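Visit report: Rirwood open day, household handling hall
28/04/2025

Rirwood opened its handling hall to outside visitors for one day, and I went with a single question from our facilities group: can we plan on machines for linen work in the next budget period, or not. We run 379 beds across two residential buildings. Making, stripping and folding takes more labor than any other chore on our list, and most of the vendor material I receive claims the problem is nearly solved.

The hall is a large open room with a polished concrete floor, desks toward the back and the equipment mixed in among them. Visitors were let in by groups of 15. We got a short talk, then were free to walk and ask questions. The talk covered navigation, which I skip in this report. Wheeled bases on flat concrete are not where our difficulty lies.

The soft goods station is a bed with a green sheet on it. Small items of cloth are picked up, tensioned and put down on the mattress, using two hand-held grippers. I spent most of my time at this station.
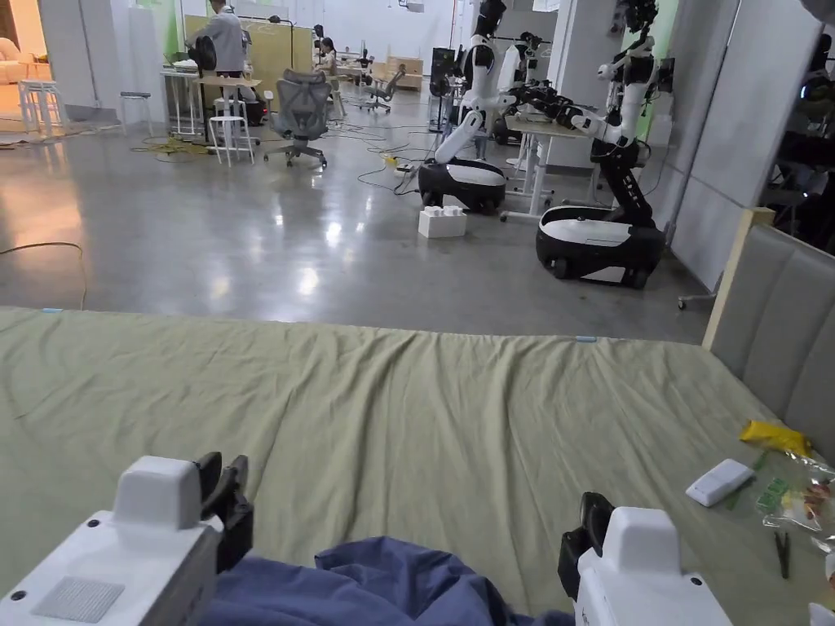 How far off is a machine that can make a bed unattended? The engineers I asked put it beyond our budget period, and none would give a year for a room they had not prepared themselves.

The reasons they gave were specific. A rigid object has one shape, so once it is located the grasp can be planned. A cloth has no fixed shape, and each contact changes it. Dark cloth is worse, as folds in it show little contrast and the software loses the corner. A corner that cannot be found cannot be pinched, and a fold that starts with the wrong corner has to be started over.

The staff split the chore into stages, and I found the split useful enough to copy into our own planning sheet:

Find an edge or corner in a crumpled heap.
Grip one layer only.
Find the second corner without dropping the first.
Pull until the cloth is straight but the surface under it has not moved.
Lay down, release, check.

The fourth stage looks trivial and is not. Too little tension leaves a sag and the fold lands crooked. Too much and one side slips out of the jaws. A person corrects for this without thinking, mostly by feel. Two-finger jaws give much less information than a hand does, and the control has to make up the difference from vision and motor load.
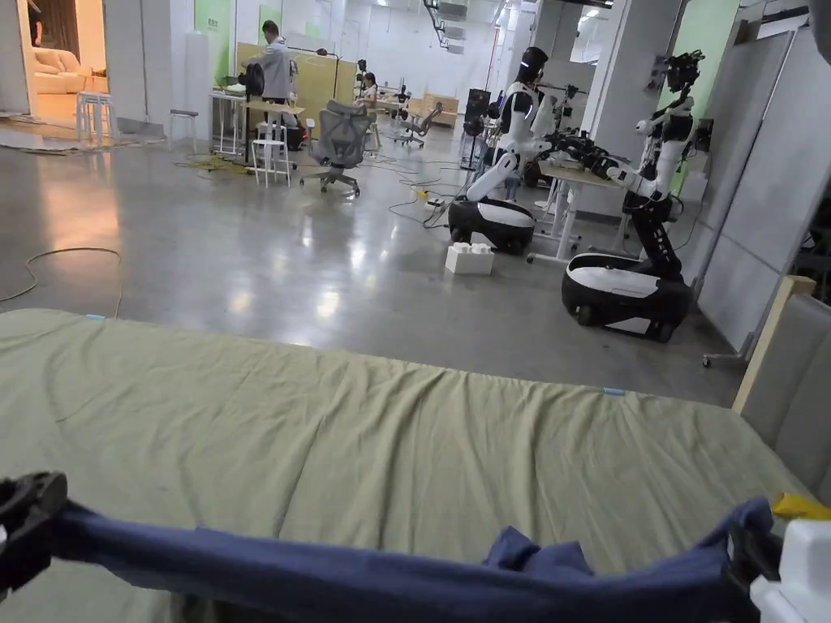 Size is the other limit. A napkin or a small towel can be handled from one position. A double sheet cannot. It needs a reach wider than two arms allow, so the machine must either drive around the bed or work in sections, and every change of position is a new chance to lose the edge. I asked about fitted sheets and was told they are not on the schedule before August. Duvet covers are not on the schedule at all.

I also asked for a success rate. Rirwood quoted 101 scored attempts at folding one small cloth on a flat bed, but would not release the result for publication, so I leave it out. What they did say is that an attempt is scored only if the cloth starts within reach and nothing lies on top of it. Our rooms do not meet either condition. Phones, chargers, packets and socks are left on the bed every day, and sorting those from the linen is a separate task with its own failure modes.

On cost, no figures were offered. Maintenance was described as one gripper service every 5 weeks under test use – our use would be heavier, and I would plan on a shorter interval.

For the shop-floor side of our operation the picture is better. Carrying closed bins, moving stacked towels from a cart to a shelf and fetching sealed packs are all rigid or nearly rigid jobs, and the engineers were comfortable discussing them. We could trial bin transport in the laundry corridor with modest changes: level the threshold at the dryer room, fix the cart positions, and keep the floor clear of cables.

Recommendation: no linen automation in this budget. Request a quote for bin transport from Rirwood and a second one from Harov for comparison. Put fitted sheets back on the agenda when Rirwood has test results it is willing to share in writing.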